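Two Arms and a Box of Gears: my term with the Trummer simulator

Second year project report, Robotics and Automation, Brirby College
Supervisor: Kauko Heiskanen

Why I picked this one

The project list had fourteen titles on it and most of them involved soldering, which I am terrible at. Number nine said "Review a commercial simulation package for two-arm assembly and say whether the department should renew it". I like moaning about software, so that was me sorted.

The package is called Trummer and it's sold by a firm called Lorkano. You get a simulator, a pair of ready-made robot arms, a table to put them behind and a set of "task packs" that drop parts on the table for the arms to play with. A student licence is £119 a year. The department had bought one as a trial and the question was whether to pay for a second year or go back to Getico, the older package everybody in the year above me learned on.

I used the gears task pack for nearly everything. The idea is that the arms pick up small gears and put them where they belong with the bigger parts, so you end up with something like the inside of a gearbox. I've taken one real gearbox to bits in my life (my uncle's winch, never the same since) so I came at it fairly fresh.

Getting it installed

The download is 2,931 MB, and it took most of an evening on the wifi in my halls. The installer itself is fine. It asks three questions and gets on with it. What it doesn't mention is that the licence file has to go in the folder above the one you'd expect, and if you put it in the wrong place Trummer starts up perfectly happily and then has no robots in it. I had an empty floor and a lovely grey sky for two days before I found the answer on page 40-something of the manual.

After that it was smooth enough. My laptop is four years old and has no special graphics card. With the shadows on, it ran a bit slower than real time. With the shadows off, it ran faster than real time, and it looked flat and slightly ugly, but I left it like that for all the long runs.

First go at moving things

There are two ways of driving the arms. You can drag them about with the mouse, or you can write a script. The mouse way is brilliant fun for an hour! You grab the gripper, haul it over a gear, press a key and the fingers shut. Then you try to put the gear down somewhere exact and find out how bad you are at judging depth on a flat screen. I dropped gears on top of other gears, I dropped them off the back of the table and watched them fall on to the grid, and at one point I had the two arms jammed together at the elbow and had to restart.

The script way uses Python, which we'd all done in first year. My first working script was twelve lines long and did one thing: move above a gear, go down, close, come up. I was much too pleased with it. I showed my flatmate and she said "is that it?" which is fair, looking back.

The commands are named sensibly on the whole. The one I'd complain about is "approach", which in the version I used took its height from the table top and ignored the part you were approaching. So for a thin gear you were fine and for anything thicker you drove the fingers straight into it. Lorkano's support people answered my email the next morning, agreed it was confusing and sent me a workaround (you pass the part's own height in as an extra number). They said it would be changed in the July update. I can't say whether it will be.

What I tested

Kauko made me write down the test before I ran it, and he was right to, as I would certainly have fiddled it otherwise. It went like this. The parts get put on the table in slightly different places each time. The left arm tries to pick up one small gear, lift it clear and set it down on a marked spot. If the gear ends up within two millimetres of the spot and lying flat, it's a pass. Anything else is a fail, including the times when the gear gets nudged away before the fingers shut.

I ran that 1,085 times, mostly overnight with the laptop propped on two books to keep the fan clear. I'd meant to do more but I needed the laptop for my other modules.

The passes were very good when the gear was on its own with clear table on all sides. They were noticeably worse when it had landed touching another part, and worst of all when it was resting up on the edge of something. That makes sense once you've watched it a few times. The script comes straight down, expects the gear to be flat, and closes the fingers at one fixed height. A tilted gear gets pinched by one corner of its teeth and pings off. I tried adding a tilt check, which looks at the angle of the part before going down and skips it if it's leaning too much. That cut the fails a lot but of course it also meant some gears never got picked up at all, so you're only moving the problem to the end of the queue.

I also tried a "nudge" move, where the closed fingers push the leaning gear off on to the table before picking it up. When it worked it was the most satisfying thing in the whole project. When it didn't, the gear went skating off towards the other arm. I ran out of time to tune it and I've left the code in the appendix for whoever has this title next year.

The two-arm part

I should own up that I didn't get as far with this as the title promised. Trummer lets both arms run from one script and it has a "wait for partner" command that stops them crashing into each other. I got the handover working from left to right with a single gear, slowly. I did not get the right arm to fit a gear between others that were already in place, which is the bit that would have been really impressive. The teeth have to line up, so the arm needs to wiggle the gear round a little as it goes down, and my wiggle was too rough and kept lifting the neighbour.

A typical handover took 2,029 steps of simulation, and a good half of that was one arm standing still waiting for the other. Somebody cleverer than me could halve it.

Trummer compared with Getico

I borrowed a Getico login for a week so I could be fair. It's quicker to start, it has much better help pages, and there are years of other people's questions to read through when you get stuck. On the other hand its contact handling is worse for small toothed parts. Gears in Getico tended to shiver when they were touching, as if they were cold, and now and then two of them would sink into each other. In Trummer they sit still. For an assembly project that matters more to me than nice help pages.

Trummer's task packs are also a proper time-saver. In Getico I'd have had to draw the gears myself or find them somewhere, and then set the weights and the friction. In Trummer you type the name of the pack and everything's on the table.

What the gears pack looks like when it's going

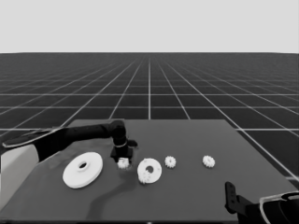 Page last changed: 14 June 2024

I had this view up for most of the term. The left arm is down over one of the small gears with its fingers open on either side of it, and the second arm is over at the right-hand end of the table, clear of everything. There are four small gears in all, plus the two big round parts with holes in the middle. Have a look at the small one overlapping the rim of the middle-sized ring - that's exactly the sort of start my script hated. The two further along to the right, each with bare table round it, are the sort it liked.

It's also with the shadows on, so you can see the long smudge under the left arm. I found that really handy when driving with the mouse (it's the only clue you get to how high the gripper is), and it's the one argument I'd make for leaving them switched on if your machine can stand it.

One small gripe about the look of it. The gears are all white. When I was trying to work out from a screen recording which gear had gone where, I got muddled over and over again. You can change the colours in the pack's settings file, but I only found that in the last fortnight, and by then I'd got into the habit of putting numbers in my log. If you're starting out, change them on day one. I'd go for something bright.

Things that went wrong that were my fault

I saved every run's log to the same file name for the first three nights, so each one wrote over the last. Those nights aren't in my results.

I measured the two millimetres from the wrong corner of the part for a while. Fixed before the main runs, but I had to throw away a whole page of my notebook.

I left my tilt check until week eight. It should have been in week three.

Should the department renew?

I'd say yes, for one more year, and I'd buy the same student licence again. The price is reasonable for what you get, the support people are friendly and quick, and the gears behave like gears. I'd want two things from Lorkano in return: a manual with a search box, and the licence folder business put on page one in big letters. I've emailed them both suggestions.

I'd keep the Getico logins going as well, at least for the first-years, as the help pages are so much kinder when you've never done any of this before.

Thanks to Kauko for reading the results chapter twice and for lending me a cooling stand in the end, after he saw the books. The scripts, the logs and the half-finished nudge move are all in the shared project folder under my number. The nudge one needs the part height passed in by hand or it will hit the table.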